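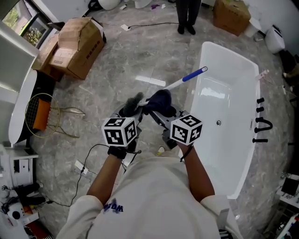

Sérgio Barros wrote in after my last bathroom post to say I was out of my mind buying a white tub with black faucets, and that I'd be wiping water spots off the black parts until I was old. He has the same combination and says a soft dry cloth after every bath is the only thing that works for him.

Okay, fair! But I love it. I looked at 96 tubs online (my browser history is embarrassing) and kept going back to the rectangular freestanding one, even at $676, which was almost the whole bathroom budget. The gray marble floor was staying no matter what, and a plain white shape looks so good on it.

Cleaning has been my big project this week. I'm using a long-handled scrubber so I don't have to get down on my knees, and it's great on the long sides, less great around the drain. The faucets I do by hand with a cloth and dish soap, no powder. There are still cardboard boxes in there too, and those are going out Sunday. Then I need to pick a bath mat. Navy or gray? I keep changing my mind.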